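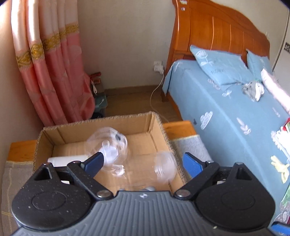

Blue finger pads spread wide over an open cardboard box in the bedroom.

Review: the Havley Home Handling Guide, second edition
By Leen Rizk

I was ready to dislike this. Most good practice guides for hand-held grippers are written by people with a clean bench and one red cube, and then the rest of us try to apply them in a bedroom.

Havley's runs to 178 pages and costs $28. Ivenano sells it bundled with a checklist pad, and I'd skip the pad.

The chapter on containers is the best part. It wants the fingers opened before they pass the rim, and it tells you to log clear plastic separately from everything else. Good. Clear and shiny things are where our recordings get argued over, and a box of mixed household stuff always has a few. It also says to leave the room as it is — curtains, bedding, chargers and all — and to write down what was left. I agree, though I'd like to see the proof that it helps. The guide cites one trial of 362 pickups, run by its own authors in May, and gives no breakdown by room.

Rule 2 is where I lose patience. "Approach at a calm and even speed." How calm? Shadi Mansour and I both followed it for a week and came out with completely different habits. A rule you can't fail isn't much of a rule. Jitance's old handout at least gave a number, even if it was a silly one.

The safety section is thin. There's a decent page on pinch points at the linkage pins, then one line about cables on the floor. In a real home I'd want that the other way around. Nothing at all on soft surfaces next to a rigid box, so you're left guessing whether cloth under the work counts as clutter or as part of the setup.

Also, the index is bad. "Flaps" sends you to "Boxes," which sends you back to "Flaps."

Would I buy it again? For a new team, yes, for the container chapter. If you already have written rules that people follow, borrow a copy and photocopy nothing but the logging table.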